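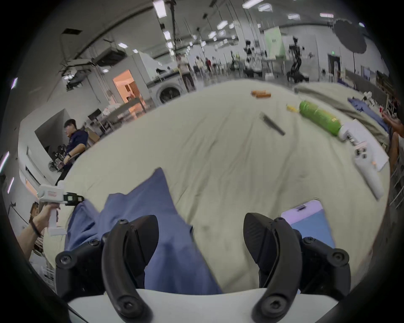
Photo: F. Barrientos, workshop notebook, March

March, 14:10

Bedspread table, second layout. Continued from the previous page, where the sheet kept riding up and the notes stopped.

Purpose of the layout is unchanged: small household things on soft bedding, to be picked up and put away by hand, one at a time, onto the tray or into the cloth bag. We want a written record of what bedding does to the placing of small objects, so that the tidying order for the Gulora set can be fixed before the sheet goes to Buteren.

Surface. Pale beige-green spread on top, light blue sheet showing at the near side. Spread left wrinkled. Earlier in the month it was pulled tight and pinned underneath, and the results were too kind: everything lay flat and came up at the first try. A bed in use has folds. Folds stay in from now on.

Items on the spread, as noted for this layout:

Comb, black. Set at an angle, well out on the spread. Thin things are the worst case on bedding. The teeth catch the weave when the comb is dragged, so lift from the spine and do not slide. If it has sunk into a fold, press the fabric down beside it with one finger and the spine comes clear.

Phone, pale pink-lavender back, face down on the blue sheet. Face down is the rule for this item. Moves easily on the sheet, less so on the spread. It goes last in the order because people reach over it for everything else. See the query at the end.

Orange cylinders, the pair at the far side. Kept next to each other. They roll if the spread is tugged, and once one goes the other follows. Pick up the outer one first. Distance is the main trouble: a short person has to lean on the mattress edge, which tilts the surface and starts the roll.

Green container, textured label, on its side. Same rolling problem, but the label gives some grip. Small yellow item is next to it, and it is easily knocked when reaching for the green one. Take the yellow one first.

White box. Stable. No comment.

Cloths. Blue one, crumpled, near side. Dark blue one, heaped at the far side by the grey blanket. These two are not to be folded before the start. A folded cloth is a different task and has its own page. The grey blanket is not part of the set; it stays over the corner and gets ignored by everyone picking up. I have written this on the tape as well.

Order tried so far:

A — small and hard first, then cylinders, then cloths, phone last.
B — cloths first, then everything else from the far side forward.

B looks quicker on paper, as the cloths take up most of the near space. In practice pulling a cloth off the spread shifts the spread under whatever is next to it. The dark blue one is bad for this as it lies so close to the blanket, and the two get lifted together. A is slower to clear but leaves the rest where it was. Going with A unless somebody has a strong objection.

15:25

Spread had crept towards the near edge again. Fokex mat tried under the blue sheet, rubber side up. Creep much reduced. The mat makes a ridge along its short side which can be felt through both layers, and the comb will not lie flat across it. Moved the mat back by a hand's width. Ridge is now under the blanket corner, where it does no harm.

Fermín to cut the mat down to size. Use the heavy shears, the light ones chew the rubber.

Reference for the set card is 2239. The old card, 1343, has the comb down as a hairbrush and should be thrown out. I found a copy of it still in the drawer.

15:50

Tray position. Two options were marked on the floor tape. Option 2 is better, on the right-hand side of the table, as it keeps the arm from passing back over the cylinders. Left-handed people will want it the other way round. Add a second mark.

Geagea bag for the cloths is too narrow at the neck. The blue cloth goes in if it is bunched up first, which adds a step that the card does not mention. Either change the bag or change the card. I would change the bag.

To do
— trim mat
— second tape mark for left-handers
— wider bag, same depth
— bin card 1343, check the other drawer for copies
— iron nothing

Query for Fermín: do we want the phone on the sheet or on the spread? The card says "on the bed", and that covers both. It slides on one and drags on the other, so the card ought to choose. Pencil your answer in on page 69 beside the sketch, please, and initial it.

Last updated: March, 16:35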